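首页　版块　评测　标定与调试　二手交易　登录　注册

版块：桌面机械臂 > 套件与服务

主题：Iten 双臂套件 + Pluvcombe 远程标定服务，湿抹布类任务的使用记录

楼主　齿隙党
2023-07-27

之前在求购帖里答应过补一个使用记录，整理完发上来。没有赞助，套件和服务都走的正常采购，经销是 Skenditthorpe，发票抬头是我们实验室。

先交代配置。Iten 的双臂版，两条六轴白色臂，各配一个二指平行夹爪，腕部各一个小相机，台面一侧另架固定相机。底座用厂家的安装板固定在台面上。控制器是套件自带的，没换。夹爪指面换成了 Gökçe 的软指套，原厂指面夹海绵打滑，后面细说。Pluvcombe 那份是另外买的服务，内容是远程做手眼标定和双臂相对位姿标定，再给一份报告。

买它的用途很窄：做厨房类的遥操作数据，抓海绵、擦台面、挪小容器、摆弄一块布。负载都很轻，不追求速度，我关心的是贴面动作时法向力稳不稳，以及夹爪和线缆怕不怕水。

一、机械部分

臂本体做工没什么好挑的。关节外壳拼缝均匀，断电抱闸有轻微下沉，姿态越伸展沉得越多，属于这个价位的正常现象。底座上有状态灯，正常使能是绿色，遥操作的人余光能看到，比只在软件界面里给状态实用。

重复定位手册标的数值我没有条件严格验证，只用千分表在一个固定姿态测过末端单向返回，空载没有看出问题。反向接近就差一些，肘部关节的回差占了大头。对抓取没影响，对贴面有影响，因为海绵本身有弹性，刚好能吃掉一部分，换成硬刮板就会露馅。

线缆是外走线。腕部相机和夹爪的线沿臂身绑到底座再下台面，原配扎带位置偏少，肘部弯到底时线会鼓出来一个大弧。我加了几处魔术贴，仍然不算满意。

二、贴面力控

套件没有腕部六维力传感器，所谓"柔顺模式"是用关节电流估的外力。官方示例里设定法向力，我按 5 N 跑。估计值在静止接触时还可以，一旦带水横移，摩擦系数跟着水膜变，估计值会抖，控制器跟着抖，表现就是海绵一顿一顿地走。
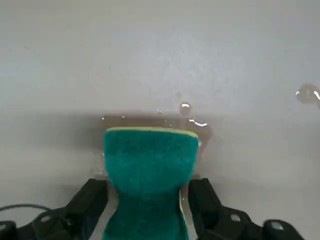

所以我最后把柔顺模式的带宽调低，位置环刚度也往下降了一档，用海绵自己的弹性来做缓冲。代价是转角处会抬起来一点，擦出来的水痕在转角处不连续。做数据够用，做产品演示不够看。

夹持方向也有讲究。横着夹，百洁布那面朝下，夹爪离台面太近，指尖有蹭到台面的风险；竖着夹，海绵腰部被捏细，下压时容易绕夹持轴转。我两种都录了，后者多一些。指套换成 Gökçe 之后绕轴转动明显减轻，指套本身的问题是吸水后表面发滑，要隔一阵擦干。

三、遥操作延迟

控制指令 50 Hz 下发，主从之间的滞后感在可接受范围。界面里相机画面的延迟比臂的延迟更明显，腕部相机尤其如此。操作员一般看固定相机做大范围移动，接近物体再切腕部。

四、Pluvcombe 的标定服务

流程是：他们寄一块标定板，约时间远程接入，臂按他们的脚本走一组姿态，结束后出报告和参数文件。报告写得规矩，残差分轴给，附了每个姿态的原始图像编号，能查。标完之后，用左腕相机看到的点让右臂去碰，偏差在 2 mm 以内。没标之前用厂家默认参数，偏差大到不需要量。

缺点：参数文件的坐标系约定和 Iten 的软件不一致，四元数顺序也不同，第一次导入以后两臂相对位姿整个翻了过去，幸好我习惯先在仿真里看。这个问题报告里没有写，我去问才给了转换脚本。

五、结论先放着

录了 300 条左右手配合的片段，还没清洗完，丢弃比例等清洗完再补。有问题跟帖。

2楼　湿手套

楼主没有测防水。夹爪是什么防护等级？我看手册里臂和夹爪是分开写的，夹爪那一栏是空的。

3楼　齿隙党（楼主）

夹爪栏确实是空的，问过 Skenditthorpe，答复是"建议避免接触液体"，没有等级。我的做法是海绵只蘸到不滴水，指套外面没有再加套。导轨缝隙朝下的时候水进不去，朝上就难说，所以遥操作员被要求不要把夹爪翻过来。这算不上解决办法，只是到目前为止没出事。

4楼　走线工

外走线那段我有不同看法。肘部鼓弧是正常余量，你加魔术贴把余量收掉了，腕部关节转到极限时就会拽接头。我们这边有一台就是这么把相机线的锁扣拽坏的。原厂扎带少，我认为是有意的。

5楼　齿隙党（楼主）

魔术贴是松绑，线在里面能滑。腕部极限我试过，接头处没有受力。不过你说的情况确实存在，如果用的是硬扎带就会这样。正文里没写清楚，抱歉。

补一个现场布置，线的走向大致能看出来：

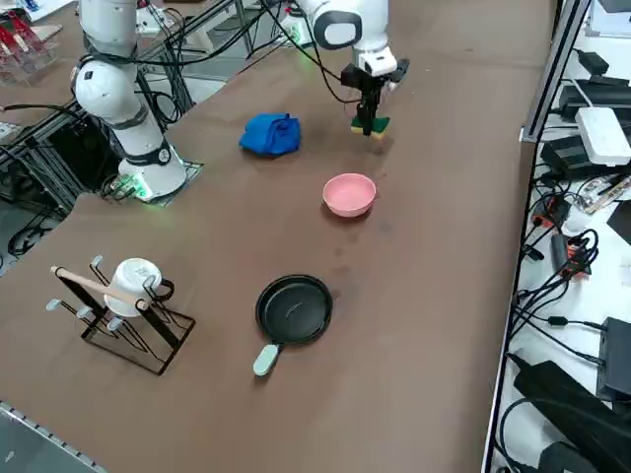
图：夹爪夹着海绵，停在粉色小碗后上方；左侧是杯架，近处是平底锅。

右边白色台板上那一堆是电源和网络设备，理线是下一步的事。

6楼　qfn48

这个走线我也说一句。电源适配器和水在同一个平面上，中间只隔一条铝型材。型材挡得住海绵，挡不住顺着台面流过去的水。建议把电源吊到台面以下，或者至少垫高。做湿任务的工位，低压和市电应该分开走，这个和 Iten 没关系，是工位本身的问题。

7楼　湿手套

同意 6 楼。另外那块台面看着像没封边的板材，长期沾水会鼓。楼主台面上已经有深色印子了。

8楼　齿隙党（楼主）

台面是消耗品，鼓了换一块。电源的问题接受，会改，改完来更新。

9楼　Güven Bilgin

我做过两年 Iten 套件的集成，现在已经不做了，和厂家没有利益关系，讲几点供参考。中文不是母语，措辞不准请指出。

第一，电流估力的抖动，主要来源是摩擦补偿表。出厂的表是在室温、空载、低速下辨识的，臂热起来以后谐波减速器的摩擦会下降，补偿就过头了。柔顺模式之前最好先热机，然后重新跑一次摩擦辨识，软件里有这个入口，在维护菜单，默认隐藏，需要在配置文件里打开。做完以后再调带宽，顺序不要反过来。

第二，降低位置环刚度我不赞成。刚度降下去，回差的影响会变大，你看到转角抬起，很可能就是肘部在过零时的死区，和带宽没有关系。

第三，Pluvcombe 的四元数顺序问题是老问题，他们内部统一用标量在前。Iten 的软件是标量在后。两家都在文档里写了自己的约定，都没有写对方的。

10楼　齿隙党（楼主）

第一条有用，摩擦辨识我确实没跑过，一直是出厂表。热机倒是每天做，走一组空载姿态。

第二条我保留意见。转角抬起在两个方向都出现，肘部只在其中一个方向过零。要是死区造成的，应该只有一侧。

11楼　Güven Bilgin

两个方向都出现的话，请看一下前臂旋转轴，它在你这种竖夹姿态下也容易接近零速。单看肘部不够。把关节速度的日志画出来，和抬起的时刻对一下就知道了。

12楼　浮点先生

泼一点冷水。同样预算可以买一条带六维力传感器的单臂。楼主的任务里有多少真的需要双臂？擦台面一条臂就够，挪容器一条臂就够。布可能要两条。为了一个任务买双臂，然后在力控上凑合，我觉得选型有问题。

13楼　齿隙党（楼主）

选型的理由是数据。我们要的是双臂同时在工作区里的数据，包括一条臂干活、另一条臂让位的片段。单臂力控再好也录不出让位。擦台面只是其中一类任务，恰好是最考验这套硬件的一类，所以正文写得多。

14楼　浮点先生

让位这种数据在仿真里生成更便宜。

15楼　齿隙党（楼主）

仿真里的让位是规划器的让位，人的让位有犹豫，有提前量，分布不一样。这个争下去没有意义，各自项目要求不同。

16楼　走线工

我支持楼主这条。我们用仿真生成的避让轨迹训出来的策略，真机上另一条臂稍微多停一会儿，策略就卡住不动。

回到套件本身。两个底座间距你们是按手册推荐装的吗？推荐值在近端重叠区够用，远端重叠区很浅，两条臂伸出去以后肘部先打架。

17楼　齿隙党（楼主）

按手册装的，没改。肘部确实是先干涉的地方。我的处理是给遥操作端加了一条软限位，两肘连杆的最小距离低于阈值就把主手锁死并给震动提示。操作员一开始很不适应，过几天就好了。软限位是自己写的，套件自带的自碰撞检测只管单臂，双臂之间不管，这一条我认为应该写在产品页上，现在没有。

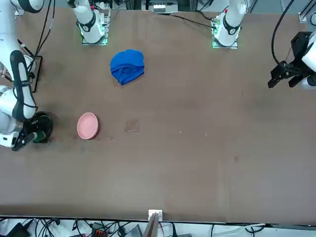
图：从台面对侧看两条臂，蓝布在两底座之间靠前的位置，粉碗在它左下方。

从这个方向看，重叠区基本就是布和碗所在的那一片。再往近侧走，两条臂都要伸得比较开，夹爪姿态的选择就少了。任务物体我现在都往重叠区里放，初始位置的随机范围也限在里面，对数据多样性有影响，这个要承认。

18楼　qfn48

双臂自碰撞不管这一点，销售给我们的说法是"支持"。追问之后改口说"二次开发支持"。采购时请让他们写进合同附件。

19楼　南坡采样员

新人问一下，正在考虑买。如果不买 Pluvcombe 的服务，自己标定可行吗？我们只有打印的标定板。

20楼　Güven Bilgin

可行。打印的板子要贴在平整的硬底上，玻璃或者铝板，纸直接贴在纸箱上不行。手眼标定的关键在姿态分布，旋转要拉开，只平移不旋转的话解是退化的。双臂相对位姿可以让两条臂的腕部相机看同一块板，然后做联合优化，不要把两次独立标定的结果直接相减，误差会叠加。

Pluvcombe 的脚本做的也是这些事。你付的钱主要买的是姿态选得好，以及有人替你看残差。

21楼　齿隙党（楼主）

补充 20 楼。自己标还有一个容易忽略的地方，腕部相机的支架要先确认没有松动。我们右腕的支架到货时螺丝就没有拧紧，标出来残差一直降不下去，Pluvcombe 那边的工程师看了原始图像以后让我去摸支架，一摸就动。光这一次，服务费对我来说就不算冤。自己标的话，可能要绕很久。

22楼　浮点先生

螺丝没拧紧是 Iten 的出厂检验问题，这个钱不应该由用户付给第三方。

23楼　齿隙党（楼主）

道理上同意。已经反馈给 Skenditthorpe，他们回复会转给厂家，之后没有下文。

24楼　湿手套

Skenditthorpe 的售后我也打过交道，发货快，包装扎实，技术问题基本靠转发。急的话直接找厂家的邮箱，抄送他们。

另外问一下 Gökçe 指套的寿命，你们多久换一次？

25楼　齿隙党（楼主）

没有固定周期，看表面。指尖内侧的纹路磨平了就换。夹海绵磨得慢，夹薄壁的小容器磨得快，因为操作员习惯从上面斜着插进去，内侧一片一直在刮容器口沿。

顺便说夹小容器的事，有人私信问。夹爪行程足够跨过碗口，但跨口夹的时候两指要完全水平，稍微有倾角就会从一侧滑脱。我们统一改成夹单边壁，一指在内一指在外，指尖朝下。这样容器抬起来会有一点歪，可以接受。夹紧力用电流限幅，不用位置闭合，否则薄塑料会被捏变形。电流限幅在软件里的单位是百分比，没有换算成牛顿的表，只能自己拿弹簧秤量一次。 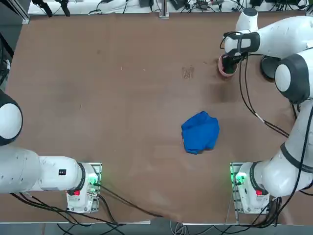
还有一点，提起来之后别让前臂从另一条臂的肩部上方穿过去。线从腕部垂下来有一段余量，挂到对面的底座就麻烦了。底座上面有一个红色按钮，线扫过去会不会误触我没试过，也不想试。路线规定成从外侧绕，慢一点。

26楼　走线工

红色按钮那个位置我一直觉得不合理。布局上应该在台面边缘外侧，手能直接拍到，现在要把手伸到臂的根部去按。我们外接了一个急停盒，放在操作员手边，底座上那个当摆设。

27楼　qfn48

外接急停接的是哪一路？套件的外部安全输入在控制器背面，手册写的是双通道，但是有批次只接了一路，另一路内部短接。拿万用表量一下再信。

28楼　走线工

双通道都接了，量过，两路都是通的。可能批次不同。

29楼　Güven Bilgin

27 楼说的批次存在，我见过。早期控制器，背面标签是手写流水号的那一种。后来改了。如果是从二手渠道买的请务必检查。

30楼　南坡采样员

谢谢各位。再问一个，遥操作主手是套件里带的还是另购？产品页写"可选"，报价单上又没有这一项。

31楼　齿隙党（楼主）

另购，要单独报价。我们用的是自己做的同构主手，关节用的舵机加编码器，打印件。官方主手借来试过一次，手感比自制的好，腕部三个轴的阻尼调得舒服，长时间录不容易累。价格就不在这里说了，问经销。自制主手要自己处理零位，每天开机对一次，忘了对，从臂一使能就会跳，软件的起始偏差检查默认是关着的，一定打开。

32楼　浮点先生

起始偏差检查默认关闭，双臂自碰撞不管，急停批次有差异，夹爪没有防护等级。这几条列在一起，我很难理解为什么还有人推荐这个套件。

33楼　齿隙党（楼主）

我没有推荐，写的是使用记录。要说态度的话，有人能维护、能自己写安全层的实验室，可以买；打算开箱就交给学生录数据的，不建议。

34楼　湿手套

我和浮点先生看法接近一些，但要讲公平，同价位的另外几家这几项也差不多，只是没有人写这么细。

35楼　齿隙党（楼主）

更新。按 9 楼的办法打开维护菜单，热机后跑了摩擦辨识，两条臂都跑了。新表加载之后，其余参数没有动，横移时的顿挫减轻了，左臂明显，右臂一般。11 楼说的日志也画了，抬起的时刻和前臂旋转轴的过零能对上大部分，有几处对不上。所以死区的说法基本成立，我在 10 楼的保留意见收回一半。

刚度已经调回默认。转角处还是有抬起，幅度小了。

电源还没有挪，支架在等料。

36楼　Güven Bilgin

右臂改善一般的话，请检查一下负载参数。两侧夹爪加指套和相机支架以后质心不一样，如果是左右复制的同一份参数，右边的相机支架方向是镜像的，质心的符号要改。

37楼　齿隙党（楼主）

查了，确实是复制的。改符号，晚点再跑。

38楼　走线工

蹲右臂结果。另外 Pluvcombe 的转换脚本能不能传一份？我们的参数文件也卡在四元数上。

39楼　齿隙党（楼主）

脚本是他们给客户的，我不方便外传。逻辑不复杂：标量挪到末位，基座系绕竖轴转半圈，平移单位从毫米换成米。三步按这个顺序做，导入前先在仿真里看一眼两臂的朝向。

40楼　走线工

可以了，朝向对上了，原来我漏了转半圈那一步。

相关主题
二指夹爪软指套横向对比（Gökçe 及自制硅胶）
无力传感器机械臂的摩擦辨识，求热机流程
Skenditthorpe 到货验收清单，欢迎补充
自制同构主手零位漂移怎么处理
【求购】Iten 控制器背板，新批次
双臂相对位姿标定：联合优化与分步法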